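Gerkine Holds Back Brekine Two-Arm Packing Release After Grip Faults

Codetti asks why the problem took until September to be made public

Gerkine said this month that it will not ship the next software release for Brekine, its two-arm tabletop packing system, until a fault in the grip release routine has been fixed and checked by someone outside the company. Codetti, which tests light automation for small retailers and gift packers, welcomes the delay. We are less impressed by the explanation that came with it. 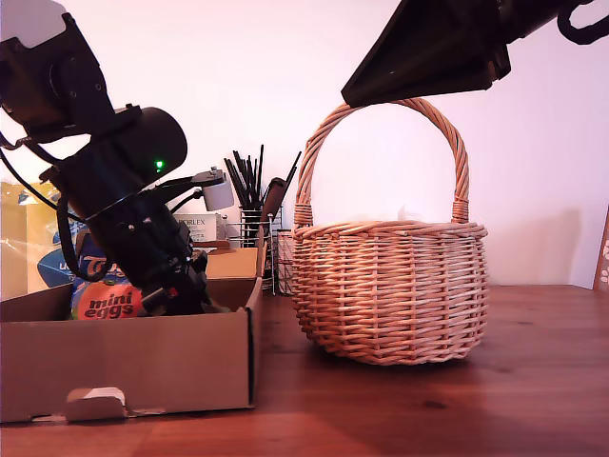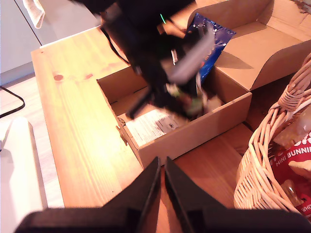
Two-arm work with snack packages, cardboard boxes and a woven basket.

The fault is simple to describe. When one arm is told to let go of a soft package, the controller can report the fingers as open while they are still closing. The second arm then gets permission to enter the same space. In a run of 500 packing cycles at Codetti, this happened 5 times. In 2 of those cases the arms touched. Nobody was hurt and the damage was limited to one bent fingertip and a crushed bag of crackers.

Gerkine's statement calls these "isolated timing events." We don't accept that wording. A system that gives the wrong answer about whether its own hand is open has a safety problem, even at low speed and even when the load is candy. Small shops have been told they can run this equipment on an ordinary table with staff standing next to it.

"The company says the arms are too slow to do harm, and maybe they are," said Zhuoran Kong, head of testing at Codetti. "I would like to see the numbers behind that. So far we have been given a slide with a green check mark on it."

Gerkine has also said the fault appears only with crinkly or foil packaging, and has blamed the finger sensors supplied by Ezzat. Codetti's logs do not back this up. Three of the five faults came with plain cardboard items, and swapping in a fresh set of sensors made no difference. Ezzat did not reply to our questions.

A patch sent to test sites in the summer was described as a complete fix. We ran another 100 cycles with it and saw the fault once more. Gerkine has the log from that run and has not disputed it.

Until a corrected release has been checked, Codetti advises current users to:

Run one arm at a time

Keep hands off the table while either arm has power

Turn off automatic restart after a stop

Save the controller logs, including logs from runs that looked normal

Codetti will repeat the full test when the new release arrives and will publish the results whether or not Gerkine agrees with them.

About Codetti

Codetti is an independent test shop for small-scale automation. It takes no payment from the makers of the equipment it tests. Test logs are available to the press on request.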